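Bench notebook, glaze and tableware room
22nd July

Started late because the kiln was still too warm to unload when I got in, so I swept, made tea, and went back over the May pages before touching anything. I am glad I did. I had forgotten that the Trurine pink was mixed in two batches in May, and that the second one got the extra spoonful of stain because the first came out looking like weak tomato soup. The jars are now labeled on the lid and on the side, both, in the fat marker. Please keep it that way, whoever is reading. Lids wander.

Once the kiln was down I got everything out onto the long table. The Prondport bowls went at the window end and the Voicu side plates by the sink, with a sheet of newspaper between the stacks where I ran out of felt rings. The bowls look lovely this time, they really do. There is one with a pinhole near the foot and one with a bit of kiln wash stuck to the bottom that I think will rub off with the stone. The side plates are a more mixed bunch. The rims on three of them are thinner than I like, and when you run a thumb along them you can feel the glaze pulling back a little where it ought to be fat and round. I suspect I was wiping the rims too enthusiastically with the sponge before they went in. I do that when I am listening to the radio.

The clear went on at what I had written down as 1158 on the old recipe card, which I take to be the top temperature in Celsius, although the card has been splashed so many times it could just as well be a phone number. I have copied it into the front of this book so we can stop depending on the card.
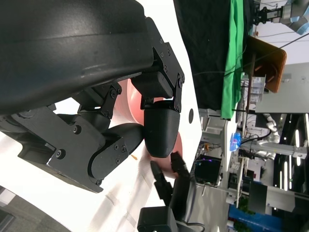

Color has been the thing on my mind all week, and pink most of all. It is such a fussy family of colors! Go a little too far toward orange and everyone says "shrimp," a little too far toward blue and it looks like stomach medicine. In the shop at Bullura they keep asking for something warm that still feels clean next to white linen, and I have been trying to work out how much of that is the stain and how much is simply the shine on top. A salmon pink like the one on the white tabletop there, with that pale highlight riding along its upper edge, is very close to what I have been chasing, and it makes me think the gloss is doing half the work. When I put a matte tile and a glossy tile from the same jar side by side this afternoon, the matte one looked dusty and the glossy one looked good enough to eat. So for the next round I am staying with the gloss and leaving the stain alone, however tempted I get.

Also on the subject of white: the table covering at our end needs replacing. It has gone a bit yellow by the window and it throws everything off. I had two tiles down on it this morning and would have sworn one was peach, then I carried them over to a clean sheet of printer paper and they were the same. I have cut a length of the new stuff and taped it down, though I ran short of tape halfway along and the far corner is held with a mug. Judge colors on the new piece only, please, and with the overhead light on.

Mixed for tomorrow: 500 grams of the clear, dry weight, and 300 of the pink base, sieved twice. I had meant to do the same amount of both, but the scoop hit the bottom of the bag sooner than I expected. There is a new bag on the order form along with a couple of soft brushes and the blue sponges (the yellow ones shed). Water went in at some 200 milliliters to begin with, then splashes until it felt like cream off the whisk. I know that is not a measurement. It left a nice even coat on my finger with no lumps.

Small things, while I remember them. The drawer with the trimming tools sticks again, so lift and then pull. The wooden bats are drying on their edges behind the door and should stay there overnight. I moved the wax resist to the top shelf, away from the slip, after reaching for the wrong jar twice in one day. The good banding wheel has a squeak that comes and goes, and a drop of oil quieted it for maybe an hour.

Still to do: rub down the foot on the one Prondport bowl, refire the three thin plates with a fresh line of glaze on the rims and see if they are worth saving, fill the pinhole, wash the sieve properly this time, and put a pink tile on the windowsill to look at in the morning light before I have had any opinions about it.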